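Towels gone stiff and a bit whiffy since we moved, what am I doing wrong?
Posted in Laundry and Linen by Sekar Majimbun

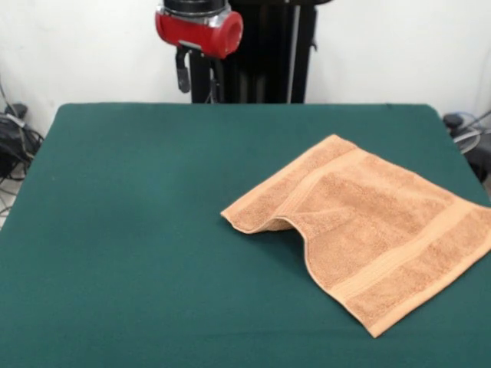
One of the peachy ones, holding itself up on the green table.

Right, I feel a bit daft asking this but I've run out of ideas and my mum just says "boil them", so here I am.

We moved to Briltstead in April from a flat where the water was lovely and soft. I never thought about water in my life before that. Now the kettle looks like the inside of a cave and every towel we own has turned into a sort of crispbread. You can practically fold them into shapes. They also don't dry you properly any more, they just push the water about, and after 2 uses they start to smell. It isn't terrible, more like a swimming bag that got left in the hall overnight, but once you've noticed it you can't stop noticing it.

Things I have tried so far:
More powder (worse, I think?)
A lot more softener (nice smell for an hour, then the swimming bag again)
Washing at 30 instead of 40 because I read somewhere it was gentler
Drying them on the radiator with the heating on full, which gave me the stiffest towels yet and a very steamed up bedroom

The machine came with the house. It's an old Abdella front loader, no idea of its age, and the previous people left no booklet. It gets through the wash fine and everything else comes out all right, although now I say that, my black jeans have gone a bit chalky along the seams. The drawer was pretty grim when I pulled it out. I wiped the worst off and put it back and tried to forget what I'd seen.

We don't have a tumble dryer and there's nowhere to put one, so please don't say tumble dryer! There's a line in the yard that gets sun until lunchtime and an airer in the back bedroom, and that's our lot.

The towels themselves aren't rubbish. They were a wedding present, we've had them 4 years and they were still gorgeous in the old place. I'd really rather not bin them. Is there a way back or have I ruined them?

Also, if anyone else is local, is the water round here really that hard or is it me?

Thanks in advance, and sorry for the essay.

Maureen T
Replied the same evening

It isn't you, love, it's the water. I've lived the Ganumum side of Briltstead since I was married and I've been through more kettles than I care to remember. Everybody who moves here asks this in their first summer.

You've got two things going on, I reckon, and they feed each other. The hard water leaves chalk in the cloth, and then the extra powder doesn't rinse out properly so that stays in as well, and then the softener puts a coating over the lot. Softener on towels is a menace. It feels nice in your hand but it stops the loops soaking anything up. So you've got a towel full of chalk and old soap with a waxy coat on it, and of course it smells.

What I'd do, and what I did with my sister's when she came down from up north and had the exact same moan:

Stop the softener completely. Not a drop in with the towels, ever again. Keep it for your jumpers if you like it.

Then do what I call a strip wash. Put the towels in on their own, and don't stuff the drum. You want to be able to get your whole arm in on top of them. No powder at all. 60 degrees, longest programme you've got. Look through the door halfway and if there are suds, well, that's all the old powder coming out, and you didn't put any in, so have a think about that! Mine looked like a bubble bath the first time.

Run it again with no powder until you stop seeing suds. It might take you two goes, might be three. It feels a waste of electric but you only do it the once.

After that, wash them at 60 if the label allows it, with the amount of powder it says on the box for HARD water. There's usually a little chart on the side. People either use the soft water amount, which isn't enough to shift anything, or they panic and tip in half the box. Follow the chart and use a proper scoop.

A water softening tablet or powder in with the wash does help here. I buy whatever's on offer, they all seem much the same to me.

For drying, the most important thing is to shake them. Really crack them, like you're cross with somebody, before they go on the line, and then again when you take them in. It lifts the loops up. A towel that's hung dead still against a hot radiator will always go like a board, I don't care how soft your water is. Get them out on your line in the morning while you've got the sun, and if there's a breeze so much the better. Then bring them in just before they're bone dry and finish them on the airer.

And clean that drawer! Take it right out, soak it in the sink, and go at the hole it sits in with an old toothbrush. Then do an empty hot wash. You'll be horrified, but you'll feel better afterwards.

Four years is nothing for a decent towel. I've got some older than my grandson and he's driving.

dazzler_82
Replied the next day

vinegar. white vinegar in the softener drawer. job done

we use it on everything, dog blankets the lot. doesn't smell once its dry. towels still a bit rough but thats good for you, gets the blood going

Priya from Upper Road
Replied a couple of days later

I agree with nearly all of what Maureen says, and the no-powder wash is the bit I'd do first. I used to work on the service desk at a place that sold and mended washing machines, so I've a few things to add and one small grumble about the vinegar.

The vinegar first. A splash now and again is probably fine, and plenty of people swear by it. But I wouldn't put it through every single wash on an old machine. It's an acid, and the door seal and hoses are rubber, and I saw enough perished seals come over that desk to be wary. I couldn't prove that vinegar did it, mind you. If you fancy using it, soak the towels in a bucket or the bath with a mugful of it and plenty of warm water, wring them out, then wash as normal. You get the good of it on the towels and the machine only meets a bit. And please never mix it with bleach, in the bucket or the drawer or anywhere else. That makes a really nasty gas.

Next, the temperature. Dropping to 30 was kind to your bills but it's very likely where the smell comes from. Towels get bits of skin and soap in them and a cool wash doesn't shift it all. It's bad for the machine too if you never do anything hotter, as you get a sort of grey slime behind the drum. So 60 for towels, and once a month an empty wash as hot as it'll go.

Powder or liquid? Powder, for towels. The ones for whites usually have some oxygen bleach in, which helps with smells, but check it won't fade your colour. Peach is pale enough that I'd not lose sleep over it, but if you've any dark ones I'd keep those separate with a colour powder.

Have a look at the filter as well. On most front loaders it's behind a little flap at the bottom. Switch off at the wall, let the water cool if you've just done a wash, put down a tray and an old towel (you've got a choice of those!) and unscrew it slowly. If the previous people never touched it, you may find half a pound in change and a hair grip. A blocked filter means it doesn't drain well, and then your last rinse is sitting in dirty water. While you're at it, see whether there's an extra rinse button. On the older Abdella ones I remember it was a separate button with no writing on it, just a little picture of a tub, and people thought it was for something else.

Your chalky jeans are a clue, by the way. Pale marks on dark seams are nearly always powder that hasn't rinsed away. Smaller loads and that extra rinse should sort it.

The last thing is where they hang in between. If they live bunched up on a hook behind the bathroom door they'll pong whatever you do. Spread them out over a rail, one towel deep, and leave the window open a crack after showers. We put up a Brumach rail with 7 bars and it made more difference than anything I'd bought in a bottle. I was quite annoyed about that, to be fair, given what I'd spent on bottles.

Sekar Majimbun
Reply from the poster

Oh my days, the SUDS. Maureen, you were right, I sat on the kitchen floor and watched it like the telly. First no-powder wash was foam right up the glass, second was less, third was nearly clear. I took the drawer out too and I'm not going to talk about it.

Cracked them like I was cross (I thought about the estate agent) and got them on the line before breakfast. They've come in so much better. They're still not as fluffy as they were in the old flat but they bend, and I had a shower this morning and was dry at the end of it — luxury.

Priya, found the filter. One hair grip, no money. Found the tub button as well, I'd thought it was some sort of baby clothes setting. I'm going to leave the vinegar for now but thanks dazzler, the dog blankets might get it.

Will look at rails at the weekend. At the moment they are, yes, bunched up on a hook behind the bathroom door.

1,582 people have viewed this page. Replies are still open.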